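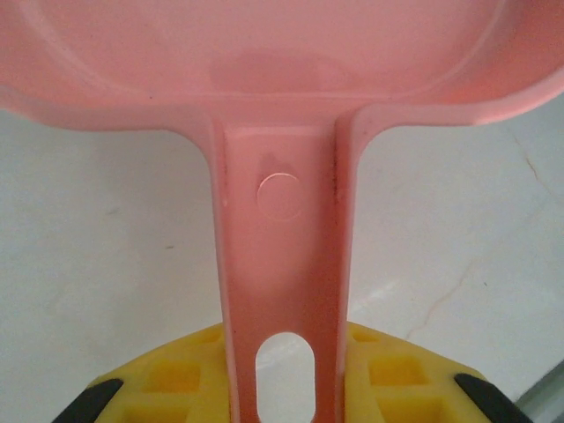
Teun Visser swears by an old toothbrush for a grubby dustpan handle, and I tried it in May and loved it! But how do you get light bits of rubbish into a small bin without them ending up back on the floor?
Nikau Kereama 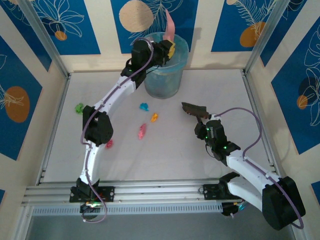
Alasdair Kerr
Community Helper

Great one to ask! Pick the big crumpled bits up by hand first and only sweep what's left. Then get the pan right down inside the rim before you tip it, and give it 2 taps.

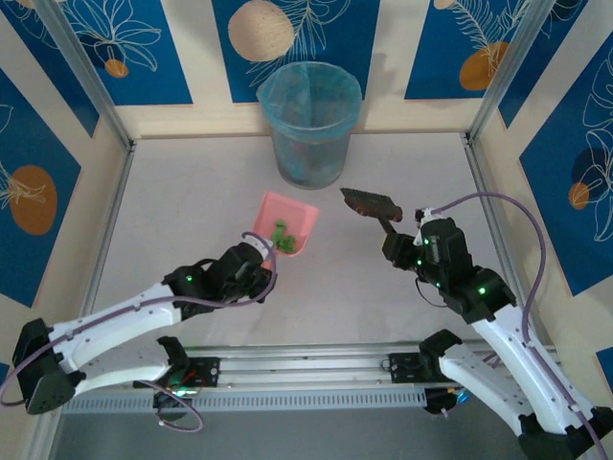
Green bits in the pink dustpan, brush at the ready

Stijn Desmet
just use a hoover
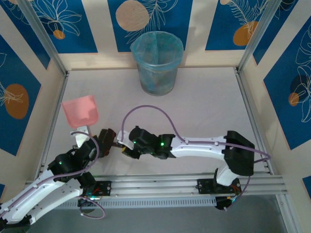 Bags were my own downfall for years, as I always bought them too small and they slid in at the first tip! Go a size up and leave plenty to turn over. The teal-blue one is folded outward over the rim of the bin, and that's just how I do mine now (135 litres is far too big, trust me). Oh, and sweep towards the wide straight edge of the pan, with short strokes.
Yaroslav Bondarchuk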